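4.2 Where households keep the spare roll

We turn now to a question that we had not planned to ask at all, and which our participants raised so often in the first weeks that it seemed unkind to leave it out. When people in Gredero and Fudholm walked us through their bathrooms, they nearly always stopped to tell us where the extra paper was kept, and why it was kept there, and who in the home disagreed. We came to look forward to this part of the visit.

Of the 12 households in Gredero, most stored their spare rolls in a hall closet, often a good 10 steps from where they were needed. The Fudholm homes were smaller and had fewer closets, and there the spares tended to live within arm's reach — on a windowsill, in a basket by the tub, or on the lid of the toilet tank. Several people told us, a little shyly, that the tank lid was only meant to be temporary. One couple had been using it that way since they moved in.

We had expected the distance to the closet to matter less than it did. In the diaries kept through June, families with far-off storage wrote much more often about running out, even when they had plenty of paper in the home (see Figure 6). They also wrote about calling down the hall for help, and we are grateful to them for being so frank about it.

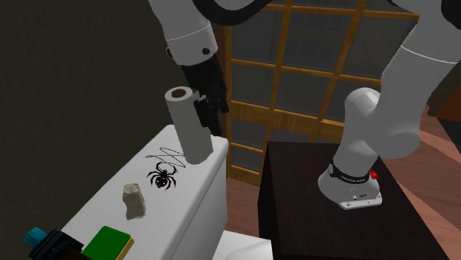
Figure 6. Paper towel roll held upright above a toilet tank, computer rendering.

Kitchen paper deserves a word of its own. It crossed into the bathroom in both towns, mostly for wiping down the sink and mirror, and people rarely gave it a fixed place once it got there. We coded these rolls as "visiting" items, following the scheme laid out in Section 3, and we return to them when we discuss cleaning supplies in the Pledoritz homes.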